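Pre-Run Safety Checklist, Hand and Basket Station
Trutix Robotics Club, summer session
Checked by: Bohdana Vakulenko
Second check: Yurii Hrytsenko
Date: August 10, 2021

Mark each line OK, FIX or N/A. Comments are welcome and I read all of them!

1. Emergency stop
Pressed and released twice before power-up: OK
Reachable from both chairs: OK
Comment: Yurii moved the button box to the near corner and it's so much better there. Please leave it!

2. Power and cables
Plugs fully seated: OK
Cable slack at full reach: OK
Floor cables taped: FIX
Comment: Tape is lifting by the door. Ustyna has the good tape, ask her.

3. Arm base
Clamps hand-tight, then a quarter turn: OK
No wobble with the arm stretched out: OK
Speed limit set to 29 percent for student runs: OK
Comment: I know it feels slow. Get 6 clean picks in a row and we can talk about raising it.

4. Hand and fingertips
Pads firmly attached: OK
No tears or peeling: OK
Fingers open fully on the "release" command: OK
Comment: Press each pad gently with power OFF. Last month we ran a whole afternoon with one coming unglued, and the grip numbers made no sense until Fulvio found it. The log sheet now has a column for pads, so use it.

5. Basket and produce
Basket sits flat on the table: OK
Handle clear of the planned path: FIX
Toy vegetables free of cracks: OK
Comment: The handle needs a decision from the team. We can plan around it or fold it out of the way, but both people at the station have to know which one we picked before the arm moves.
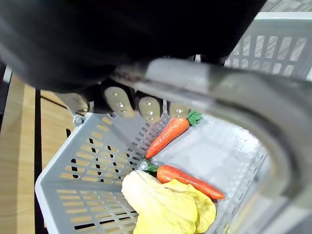
Carrots are still my favorite test piece. They're tapered, so a grip that works at the fat end can slide right off toward the tip, and you learn a ton from watching where the hand chooses to close. Leafy stuff is harder to plan for (and more fun, if you ask me). Start with carrots, log ten tries, then go for the greens.

6. People
Safety glasses on: OK
Long hair tied back, sleeves up, no lanyards: OK
One person on the stop button the whole time: OK
Comment: The stop person doesn't type, film or hold snacks. Lefteris did this job perfectly at the last session and caught a bad path before it reached the table. Great work!

7. Software
Yesterday's log saved: OK
Force limit loaded from the Kushnir settings file: OK
Dry run above the table with the hand open: OK
Comment: We're at 375 logged picks for the summer, which is fantastic. Please keep naming files the same way so Ustyna can sort them.

Open items
Floor tape by the door (Ustyna)
Handle position, agreed and written on the whiteboard (Fulvio, Bohdana)

Status: hold powered runs until both are cleared, then initial below.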